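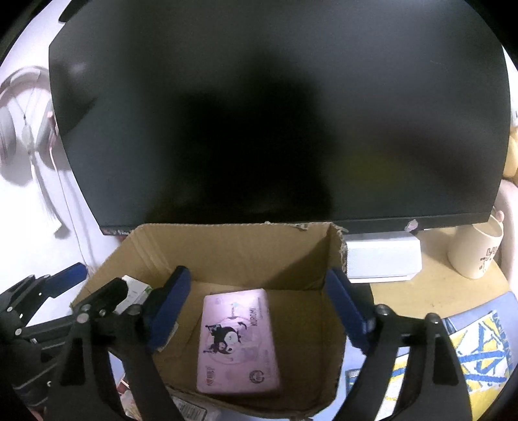
Why do people hold on to boxes and tins long after the shopping has been put away?

Mostly they expect to use them again, and a sturdy box feels like too good a thing to put in the recycling on the day it arrives.

Figure 3. An open cardboard box with a pink Kuromi tin lying in it.

4.2 Packaging that stays

We had gone into the Nandmont study thinking mainly about drawers and cupboards, and it took us a good while to notice how much of what our households told us was really about packaging. Of the 1,114 kept items written up in the home diaries, a surprising share were things meant to be emptied and thrown out: shoe boxes, biscuit tins, jam jars, the odd parcel carton with its flaps folded in. People were often a little shy about these at first, and then, once the kettle was on, very happy to talk about them at length.

The 129 households described three kinds of keeping, although the edges between them are blurry and we wouldn't want to press the point too hard. Some packaging was kept for a job already in mind, such as posting a present to Ullell or storing the Christmas lights. Some was kept for no job at all, only a feeling that one would come along. And some was kept for its looks, which was especially common with printed tins, where the picture on the lid seemed to matter a good deal more than the space inside. One woman in Bilyk had a tin she had never put anything in, and she told us quite firmly that she had no plans to.

Cartons (Figure 3) behaved differently from tins in the diaries. A carton tended to be given a temporary job, holding whatever needed to be off the table before dinner, and the temporary job had a way of lasting until October and beyond. Seixas, who did most of the Nandmont visits, came to call these "waiting boxes" in his field notes, and the name has stuck with us. We use it here for any open container whose contents have been gathered up but not yet given a home.

Medicine packets (Figure 4) deserve a paragraph of their own, as they were the one sort of packaging that nearly every household kept on purpose. The colour of the box was often how people told one packet from another, and several older participants said they would feel quite lost with the bare blister strips.
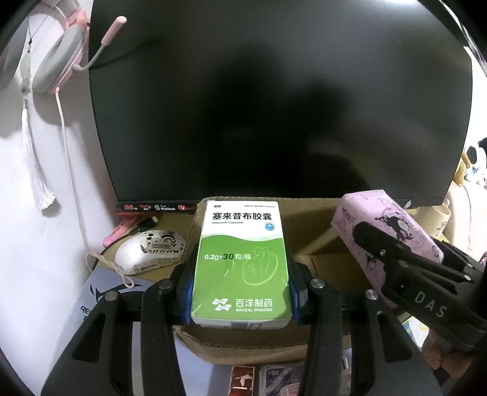 Should medicine be kept in the box it came in?

It's best to keep it there, as the box usually carries the directions and the expiry date, and the leaflet has somewhere to live.

Figure 4. A white and green medicine box.

In the 25 longer interviews we asked where such packets were stored, and the answers wandered cheerfully from bathroom shelves to bread bins. Families with small children favoured somewhere high. People living alone preferred somewhere they would walk past in the morning, and in Prillum that was nearly always beside the toaster. We return to these everyday reminders in Section 5, where we also look at what became of the waiting boxes when a household moved.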